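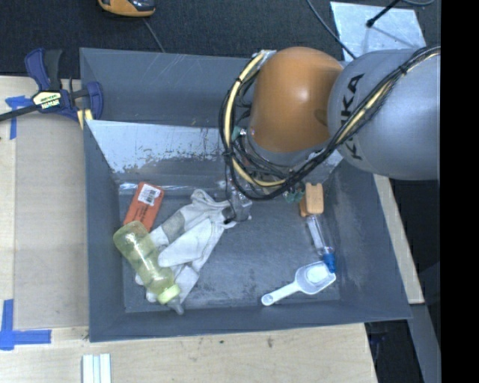 Search this course Enter keywords Go

Reading a League Table: Notes for Session 9
September
Prepared by Afshin Arabzadeh

In the last session we looked at one match only. Today we take a whole season of the amateur football league and ask what the table can tell us and what it hides. Please bring the printed table of the Risham division.

1. Points

A win gives three points, a draw gives one, a loss gives none. All of you know this. But please remember that the older tables in the reader use two points for a win, so a team with many draws looks stronger there. Before you compare two seasons, check which system was used and write it at the top of your page.

2. Goal difference

Goal difference is goals scored minus goals allowed. When two teams have equal points, the Risham division looks first at goal difference and then at goals scored. The Bowen division looks first at the matches between the two teams. Students mix these rules every year, and I lost one mark for it myself when I was a student.

Case for discussion: Pleltotora and Prindari finished with equal points. Pleltotora had the better goal difference, but most of it came from two large wins against the bottom team. Prindari won both matches against Pleltotora by one goal. Which team is first under the Risham rule? Which is first under the Bowen rule? Write your answer in three or four sentences and do not use the word "deserve."

3. Home and away

Make two small tables from the large one. In the Pleltotora case, the home record is very good and the away record is quite weak. The attendance was 1245 at the last home match and 300 at the away match one week before. I do not say that the crowd is the cause. The opponent was different and two defenders were missing. Give at least one other explanation in your notes.

4. Matches in hand

A team which has played fewer matches can be lower in the table and still be in a better position. Use points per match until all teams have played the same number.

Homework

Write a report of 1000 words on one team of your choice. Put the table at the end, not inside the text. Marisol Kincaid will read the first drafts, and I will read the second ones. Late drafts go to her also, please do not send them to me.

Contact the course office | Copyright, course authors | Back to top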